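Notes for the talk, Drimano Community Center, November 6, 2019
Speaker: Endang Sitompul
Keeping fruit at home: what goes in the bowl, what goes in the fridge

Wait for people to get their coffee. Don't start until the back row has sat down.

Good evening, everybody, and thank you so much for coming out on such a damp night. My name is Endang, and I spent 18 years behind the produce counter at Nuchit, over by the old bus station, so some of you have bought a melon from me and I hope it was a good one. (Pause here. Somebody usually has a melon story, and it's fine to let them tell it.)

I want to talk tonight about something that sounds small, and that is where you put your fruit when you get home. Most of us do what our mothers did. Mine put everything in one bowl on top of the refrigerator, apples and bananas and all, and by the end of the week we were eating a lot of banana bread. I love banana bread! But I would like it to be a choice.

So let's start with the gas. Apples, pears, bananas, peaches and avocados all give off something called ethylene as they ripen. You can't see it, and at home you won't smell it, but the fruit sitting next to them feels it and hurries up. If you have a rock-hard avocado and you want it for supper in a couple of days, put it in a paper bag with a banana and fold the top over. If you have a perfect avocado, keep it well away from that banana.

(Show of hands: who keeps tomatoes in the fridge? Be kind about it. I did it for years.)

Next, citrus. Oranges, lemons and mandarins don't ripen any more once they're picked, so there's no sense in waiting for them to get sweeter. What they do is dry out. On the counter they are happy for a week or so, and in the crisper drawer they will go several weeks. My own habit is to put out what the family will eat in the next few days and keep the rest cold. Check the ones at the bottom, too, where the air doesn't get to them. One soft mandarin with a spot of green mold can spoil its neighbors in no time.
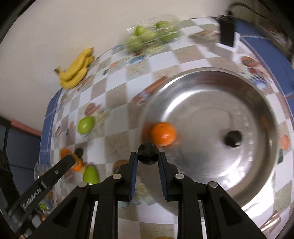 Mandarin in a stainless steel bowl.

People always ask me about bowls, so let me say a word on that. Metal, glass, pottery, a basket, they all work. What matters much more is that the bowl is wide and you don't pile it too high. Wipe it out before you fill it again, and keep it out of the sun and away from the stove. Jintana Wannasri, who will be up after me with her jams, lines hers with a clean dish towel, and I've started doing the same with peaches.

Now berries. (Slow down here, last time I rushed it.) Don't wash them until you're ready to eat them. I know, it feels wrong to put them away unwashed, but water is what the mold is waiting for. Pick out any squashed ones, put a paper towel under the rest, and keep them in the fridge with the lid a little open. Grapes go the same way, still on the stem.

Bananas I could talk about all night, and my daughter will tell you I have. The skin goes brown in the refrigerator but the inside stays good for days, so if yours are just where you like them, go ahead and chill them. When they get past that, peel them, break them in pieces and freeze them.

If there's time, tell the story of the 15 crates of plums that came in on the wrong truck in March, when we were giving them to anyone who walked by the door. If the clock is against me, skip it and go right to questions.

Questions I expect: pineapple (fridge once it's cut, in something with a lid), potatoes (somewhere dark and cool, and away from the onions), and whether you can cut the mold off a soft peach. I throw the peach away.

Thank the center for the room. Remind everyone that the handouts are on the table by the door, and that Jintana starts right after the break.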